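Hunotar: wrist-camera blur filter and approach gating

README and data card, version 1.4
Last revised 2024-09-30

Summary

Hunotar is a small package that scores wrist-camera frames for motion blur and decides whether a frame may be passed to the pose estimator during a tabletop approach. It sits between the camera driver and the Hiebert perception stack. It does not estimate pose, plan motion or command the arm. It reads frames and joint velocities and publishes a score, a mask and a pass/hold flag.

The package ships with a data set of 1411 labeled frames recorded at the Clultden site. Code and data are versioned together. Scores from different releases should not be compared.

Requirements

Python 3.10 or later
NumPy, OpenCV
Hiebert message definitions, installed from the Lodlow package index
A camera driver that stamps frames at exposure start

Frames stamped on arrival will run but will be matched to the wrong joint velocities. The node cannot detect this.

Install

pip install hunotar
hunotar check-config config/default.yaml
hunotar run --config config/default.yaml

The check-config step prints the resolved parameters and exits nonzero if the mask file does not match the input resolution.

How the score works

Each frame is divided into tiles. For every tile the node computes gradient energy along eight directions. Blur from camera motion suppresses gradients along the direction of travel and leaves those across it mostly intact, so the ratio between the strongest and weakest directions is used as the raw value. The raw value is then compared with the image motion predicted from joint velocities and the hand-eye transform. Tiles where the two agree are marked as blurred by the arm. Tiles where they disagree are marked unknown and left out of the average.

The output is an integer from 0 to 100, with 100 meaning no measurable blur. The default pass threshold is 94 for pose estimation. Coarse region proposals have their own threshold, set in the same file.

Wood grain is a known problem. Streaks in the surface already have a dominant direction, and a sharp image of grain can score like a smeared one. The velocity check removes most of these cases when the arm is still. It does not help when the arm moves parallel to the grain.
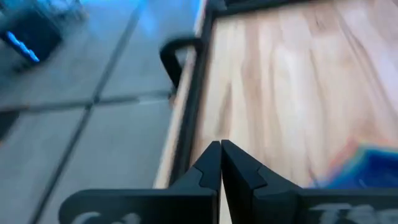
Issue 13

Grain and motion on the board surface. Blur runs diagonally from upper left to lower right across the board, and the blue object beside the right finger has color fringing at its upper left edge. Release 1.2 returned a pass on frames of this type: the fingers are fixed relative to the camera, their outlines count as strong gradients in every direction, and they pulled the average up. From 1.3 on, the finger and gripper body region is masked before scoring. Status: closed.

Two related items remain open under the same label. Part of the blue object is hidden behind the finger, and the mask removes tiles along that boundary, so few tiles are left on the object itself. The color fringe also shifts the hue-based edge used by the Hiebert segmenter. Hunotar reports the fringe as a per-tile flag and does not correct it.

Light sources and glow on the floor are handled separately. Saturated tiles are dropped when any channel exceeds the clip limit. A diffuse tint, such as the blue on the gray tile near the top of the frame above, is below that limit and stays in. If the segmenter is configured for blue parts, restrict its search region to the board. The parameter is roi_polygon, given in board coordinates.

Data card

Contents: still frames from a wrist-mounted camera, with joint state at exposure and one label per tile.
Labels: sharp, arm blur, object motion, saturated, masked, unknown.
Collection: August, Clultden site, single arm, one gripper.
Splits: by approach, so frames from one approach never appear in both train and test.
Format: PNG frames, one JSON file per approach.
Intended use: tuning and regression tests for blur gating.
Unsuitable use: grasp success prediction. Outcome is not recorded.

Labels were drawn on the unmasked frames and the mask was applied afterward. If you change grippers, the labels can be kept but the mask must be rebuilt with hunotar make-mask. Lettering on the gripper body produces hard edges and should fall inside the mask along with the fingers.

The mask tool expects the gripper closed. Open-finger masks are interpolated from jaw width and tend to be too narrow near the tips. Increase mask_margin if the fingertip tiles flicker between masked and sharp.

Configuration notes

pass_threshold: integer, default 94
hold_frames: frames to wait after a failed score before requesting a slower approach
velocity_source: measured or commanded. Use measured.
drop_saturated: true by default
mask_margin: pixels, applied on all sides

Setting velocity_source to commanded makes the score lead the image during acceleration. It is kept for log replay on controllers that do not publish measured velocity.

Known limitations

Rolling shutter is not modeled. Rotation about the optical axis is underestimated near the image center. Frames with fewer than the minimum number of valid tiles return hold with score -1, and downstream code must treat -1 as missing.

License

Code and data are released under the Lodlow internal research license. See LICENSE in the repository root.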